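Ticket 456 - pectin batches setting too soft after supplier change
Opened by: Maritza Ticona
Status: closed

Hi all, Maritza from the jam kitchen at Muñoz. I'm writing this up as I go so Walter doesn't have to call me every hour (love you Walter, but my hands are sticky).

So the apricot filling is coming out runny. It pours when it should sit on the spoon. We switched to the new low-sugar pectin from Wurnonetti, same dose as the old one, same kettle, same fruit. First two batches went out fine to the eye and then slumped in the tub overnight. I've got 400 tubs on hold and I really don't want to cook them all again.

Update, Thursday, January 9, 2025

Checked the easy stuff first. Scale is good, I put the test weight on it twice. Kettle thermometer matches the hand one. Sugar reading at the end of the cook was right where the recipe sheet wants it. Acid looked fine too, so I was pretty stumped - the old pectin would have set like a brick at those numbers.

Then I called Yesenia Inga in tech support at Wurnonetti, and she asked how much calcium we were adding. None! We never have! The old pectin was the regular high-sugar kind and it only wanted sugar and acid. The low-sugar kind needs calcium to grab onto, and our water here is so soft there's hardly any in it. She asked me to find the spec sheet that came with the first delivery and read her the lot number.

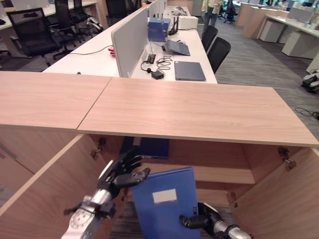
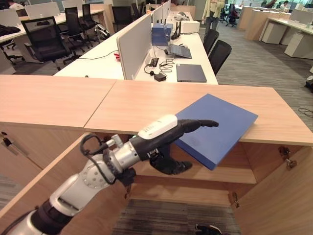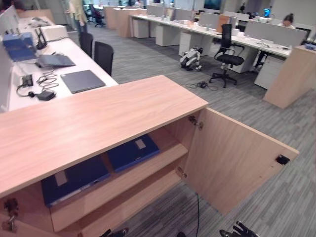 Cabinet with the doors open.

Back on the phone, Yesenia said our lot is on the slower side, so it wants a bit more calcium than the sheet's starting point. She also said to dissolve the calcium in hot water on its own and pour it in slowly near the end, with the paddle going. Jairo Salazar dumped it in all at once on the first try and we got little rubbery beads all through the kettle. Tasted okay, looked like fish eggs. That one went in the bin.

Second try, poured slow, and wow, what a difference. It held on the cold plate after a minute and there was no water weeping out the next morning. I pushed a spoon through it and the track stayed open!

What about the tubs on hold? Yolanda Espinoza in quality says we can melt them back down in small lots and add the calcium then, as long as we keep the heat gentle and don't cook off more water. I did one lot and it set a little softer than fresh but inside the spec. Doing the rest tomorrow.

Recipe sheet is changed and the calcium step has its own line for sign-off now. Walter, please order another bag before we run low. Closing this one - reopen it if the strawberry acts up, I haven't tried that yet.

Last updated by Maritza Ticona
2 comments | 3,285 views

Recent tickets
Gelatin sheets sticking together in storage
Pliltesley filler dripping between tubs
Lemon curd splitting on reheat
Civingate label printer skipping lot codes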